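Posted in: Home Gadgets / Robots / Long Reviews

My first month with the Timow tidying robot

In February I signed the contract for the Timow, the small two-armed home robot that Premach rents out to private homes. Several readers asked me to write about it, so I kept notes in a notebook and now I try to put them in order. I pay for the rental myself and I have no agreement with the company.

First the price, as it is the question I receive most. To buy the Timow costs 3149 euros. I took the rental, with a deposit of 368 euros which they return if the machine goes back without damage. The delivery was included. Ayten Akyol from the Premach service team came to our apartment, stayed the whole morning and taught me how to show the robot a new task.

This teaching is the reason I wanted the Timow. It does not arrive knowing your home. You choose a task in the app, you give it a name, and then you demonstrate it again and again while the system records. For one task they recommend 40 demonstrations. I thought this would be very boring, and yes, the second half is boring, but it can be divided over several evenings.

The task I chose: shoes to the rack

We are a family that leaves shoes in the middle of the floor. My husband Bujar does it, I do it, our guests learn it from us. So my first task was "put the pairs on the bottom shelf." Ayten advised me to begin with only two pairs and to change their position a little before each demonstration, so that the robot does not learn one place by heart. She also said the shelf must be free at the start.

I used light blue slides and gray sneakers. The slides are easy to understand for a machine, I think, because the strap makes one simple shape. The sneakers are more difficult on account of the laces. I never tie them away properly, and the white laces come out over the collar in a tangle. I asked if I should put them inside the shoe each time. Ayten said no, leave them as they are in normal life, otherwise the robot will know only tidy sneakers.
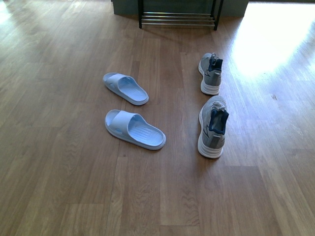 What works well

After the training was finished (it runs during the night, on their servers), the slides went to the rack correctly in most of my tries. The movement is slow and careful. It takes one slide, drives to the rack, places it, and returns for the other. I would do the same job in a few seconds, but I am not always willing to do it, and the Timow is.

The app is clear and the texts in it are short. When a demonstration is bad, you can delete it directly – I deleted many of mine from the first evening, when I was moving too fast.

What works less well

The sneakers. Sometimes a lace is pinched together with the collar and then the shoe hangs crooked and is placed on its side. I wrote to the support and received an answer from Vasilis Angelovski, who suggested to record more examples where the shoe is taken at the heel. It became better, but I cannot say it is solved.

Strong sun is the other problem. Our floor has a wood look and in the morning there is a very bright patch on it. When a shoe is standing in this light, the robot hesitates and often asks for help in the app. With the curtain closed it continues normally. The manual mentions sunlight in one sentence only, and I would prefer a full page.

The noise is acceptable, like a quiet fan. The charging station is large, and if you have a narrow hallway please measure before you order.

Will I keep it?

For now I extend the rental by 2 months. Next I want to teach it the children's boots, which are heavier, and maybe the umbrellas. My friend Mateja rents the same model for her kitchen and is more satisfied than me, but she started with plastic cups.

If you have questions about the contract, write them under the post and I will look in my papers.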